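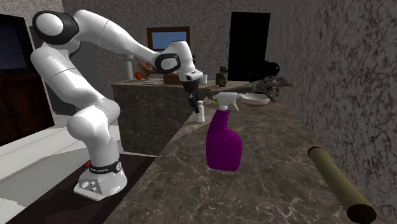

A simulator that never surprises the planner is only a slow way of reading the planner's own assumptions back to it, one reader wrote after our last piece on testing, and asked why Prurnley still requires simulated trials before any planning software is released.

The objection deserves a full answer. It is correct that a planner tuned on tidy scenes learns little. A single block on a bare table tells the developer whether the code runs. A counter that holds a small bottle, a large spray bottle with a trigger, a bowl and a long cylinder lying at an angle asks more of it. The arm must bring its fingers down beside one object and keep the forearm clear of the rest, and the planner must choose among many joint paths that end in the same place.

Our position is that clutter should be the default in simulation and that the burden of proof should fall on those who remove it. In the Bovier test set, 14 of the 20 scenes now contain objects that have no part in the task. Several teams objected that odd shapes, such as pierced or branching ones, slow down collision checking. They do. A team that replaces such a shape with a plain box should record the change, and should state how much free space the box takes away.

We hold a second view that is less widely shared. Perception and planning should be scored together. The Guerra planner was for a long time given exact object positions by the simulator, and its results were reported on that basis. When the same planner was made to work from rendered camera views, it failed in 11 scenes it had previously passed. Neither set of results was false, but only the second was of use to the people deciding on a release.

Simulated trials do not replace trials on hardware, and the release rules for Coludau say so plainly. The rules will be reviewed in October, and written comments from development teams will be accepted until then.

Aug 2, 2021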